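Home Profile Posts Replies Media Search

Spent June sorting out a burial plot for my aunt. Posting what I learned in case it saves someone a few phone calls.

She left no instructions. The cemetery on Mostivska had her parents' plot on file under the old spelling of the family name, so the first search came back empty. Ask them to try every spelling you have.

The deed was from her father. Transferring it took 22 days and needed signatures from nine relatives — two of them overseas.

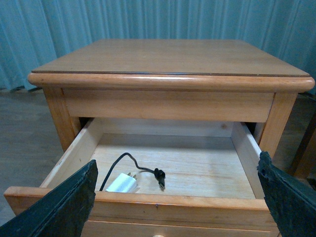
Nightstand, top drawer open.

Opening and closing the grave was billed apart from the plot. So was the foundation for the headstone. Together they came to over $4000, and neither was on the first price sheet I was given.

The obituary was priced by the line. Ours ran long, so we put the full version on the funeral home's site and a short notice in the paper. The short one cost $263.

We kept the service at the graveside. The office wanted the time confirmed in writing before they would schedule the crew. An email was fine.

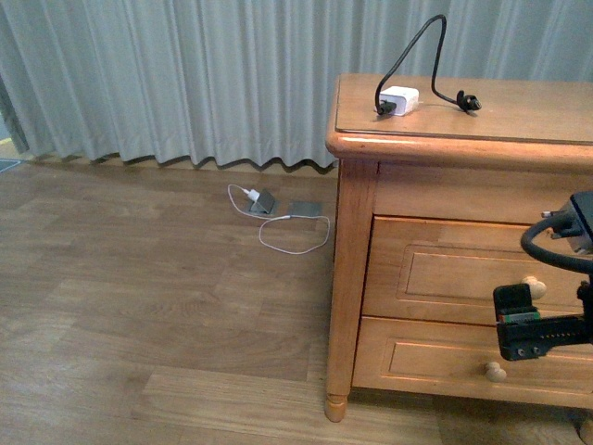

Pruvost replied that some counties will record a plot transfer with one heir's signature if the others file a waiver, and that it's worth asking the clerk before mailing anything overseas.

I didn't know about the waiver. Our office never mentioned it — ask yours.

The stone is ordered. They set them after the ground settles, so we're waiting on a date.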